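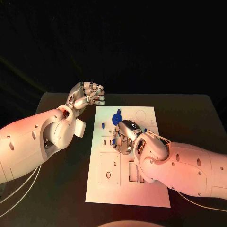 Stop buying the fancy hand first

Quick one because the glue is drying and I have to be back at the bench in a bit.

I think most people who build robots at home, or in a shared shop like ours in Kullville, spend their time in the wrong place. They spend it on the hand. Fingers, knuckles, tendons, all that. Hands are great to look at. You make one curl up and everybody in the shop comes over and wants a turn. Then you ask it to put a peg in a hole and you find out where the real work was.

The real work is the board. The table. The dull flat thing the robot is supposed to do something to.

We have been at this since December. Two arms, two hands, white shells, a pile of cables. Project is called Nisora, don't ask, the name was on the box the first screws came in. My share of the bill so far is $2990 and I am not proud of that. Almost none of it went into the task board. The board is a white sheet with outlines on it, circles and slots and a couple of tall rectangles, and blue pieces that go with it. Cheap. And it has taught me more than every motor in the forearm put together.

Why. Because a board has an answer. Piece is in or it's out. You can't argue with a slot. Before the board we had what I would call the waving months. Left arm waves. Right arm waves. Somebody films it. Looks like progress, feels like progress, zero progress. I loved the waving months and I would cut them down to a weekend if I did it over.

Second thing, and people get mad at me for this. Two arms is too many for a first build. I know, I know, I built two. One does the work and the other one hangs in the air making a fist. You still have to power it, cable it, home it, and keep it from swatting its brother. Every problem doubles and then there is a new set of problems that only exist when there's two of them. Get one arm putting one disk where the disk goes. Do it until you are bored sick. Then build the other.

The folks over at Flakness (shared shop, other side of the river, better coffee) went the opposite way. Plain two-finger grippers, ugly as sin, one arm. They had it sorting blocks in 3 weeks. We were still arguing about thumb angles. I used to say yes but ours can do more. Can it though? It can do more on paper. A thing with lots of joints has lots of ways to be slightly wrong, and slightly wrong times every knuckle is a hand that lands a bit off from where you sent it.

I'm not saying never build the hand. There's stuff a pincher just will not do well. A flat disk with a little tab on top, you really do want fingers for that, something to come at the tab from the side while the rest stays out of the way. And it's more fun, and fun counts when it's your own evenings. But build it forth or fifth. Build it when the board has told you what you need it for.

Third. Leave the wrist open. I keep seeing home builds with everything closed up, smooth all the way down, like it's going in a shop window. Who is it for? You are going to be in that wrist every night with a hex key. Our shells look nice along the forearm and I admit I spent too long sanding them, but where the parts are, you can see the parts. Best choice we made and it was pure laziness.

Same goes for cables. Ours run over the edge of the table and I've stopped apologizing for it. I will tidy them when the design stops changing. If you tidy early you stop wanting to change things, becuase changing means undoing your nice tidy bundle. I have watched myself skip a good fix for exactly that reason.

One thing I would spend money on is the background. Black cloth behind the table, dark matte top. Our camera code got better overnight when we hung it, after 8 evenings of me fiddling with thresholds. Could have bought the cloth on day one. Macapagal, the fabric place next to the tire shop, sells the ends of rolls for next to nothing.

A guy on the list said all this is backwards, that you learn by building the hard part, and if you start with a board and a pincher you'll quit before you get to anything interesting. Maybe. I do know people who quit like that. I know more who quit with a gorgeous hand in a drawer and no idea what to do with it.

So if you have an arm half done and you're pricing finger joints tonight, close the tab. Cut a board. Draw 4 shapes on it, make the pieces loose, way looser than you think. Tighten them up later.

Ok glue should be set. Comments are open, be nice.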